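4.3 Premature release at the plate

The most frequent fault in the sorting trials was neither a missed grasp nor a collision between the two arms. It was a release that came too early, or that the controller took to be complete when the item was still held. We refer to both as release faults. They are treated together because they share a cause in the contact estimate, although their effects on the work surface differ.

The task was run on the two-arm cell at Ernitz. Each arm was given a share of the toy fruit and vegetables lying on the surface and had to bring them, one at a time, to a plate. The policy was trained on demonstrations recorded by two operators and then run without correction for 200 episodes. An episode ended when the surface was clear, when the time limit was reached, or when either arm raised a stop. Logs from both arms were merged on a common clock by the Budum recorder, and the joint currents, finger widths and wrist camera streams were kept for every episode.

Release faults were marked by hand from the wrist camera of the arm that was not placing. The placing arm's own camera proved a poor witness, as its fingers hide most of the item at the moment of contact. The second arm, waiting with its fingers open, usually has a clear line to the plate. Two annotators marked the episodes independently, and the cases on which they differed were settled by a third reading together with the current trace.

Thirteen episodes contained at least one release fault. In five of these the item was let go above the rim and rolled off the plate. In the remaining eight the fingers opened by less than the commanded width, the item stayed against one finger, and the arm began its retreat with the item still in contact. The second form is the more serious of the two. The arm reports success, the task planner moves on to the next item, and the other arm is granted entry to a region that is not in fact free. On two occasions this led to contact between an item being dragged and the fingers of the entering arm. The stop was raised correctly both times and no hardware was damaged.

The cause lies in how contact is inferred. The gripper has no tactile sensing, so the controller compares finger current against a threshold fixed during calibration. With a hard item on a flat surface the current rises sharply and the threshold is crossed once. A plate with a raised, wavy rim behaves differently. A long item may touch the rim with one end before the other end has come down, and the current then rises in two steps. If the first step crosses the threshold, the fingers open early. If the item has wedged between finger and rim, the opening motion itself meets resistance, which the controller reads as the end of travel. Oblong items were over-represented among the faults for this reason, and no release fault was found with the round yellow pepper.

We tested two changes. The first, proposed by Hudec, requires the current to stay above the threshold for a fixed interval before release is permitted. It removed the early releases but did nothing for the wedged items. The second, added by Ďurica, checks the measured finger width after the opening command and withholds the success report until the commanded width has been reached. If it is not reached, the arm lifts slightly, turns the wrist and tries again - a slow manoeuvre, but one that keeps the region locked until it has finished. With both changes active, the Wodano planner never admitted the second arm while an item was still held.

Some limits should be stated. The width check relies on the finger encoder, and a slipped coupling would defeat it without any sign in the log. The check also cannot detect an item that has come away from both fingers but is resting on the rim, where a light touch may move it. Debris on the surface is a further source of error: small flecks and crumbs do not alter the current, but they were at times picked out by the item detector when the lighting was low, and they delayed the end of the episode. We cleaned the surface between sets of episodes and not within them, so that this effect remains in the results.

Figure 5 shows contact at the plate as seen by the waiting arm. The green indicator on the placing gripper shows only that the unit is powered and ready. It carries no information about the state of the grasp and was not used in marking.
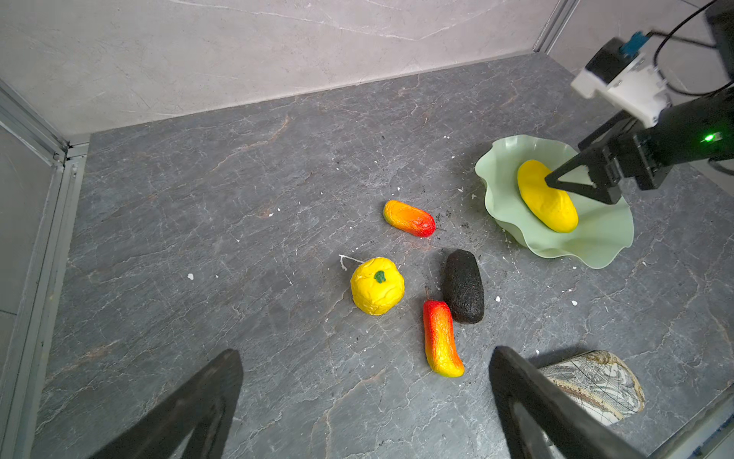
Figure 5. Wrist camera view from the waiting arm. The other arm's finger presses against a yellow oblong item in the wavy-rimmed plate; further toy items lie on the surface.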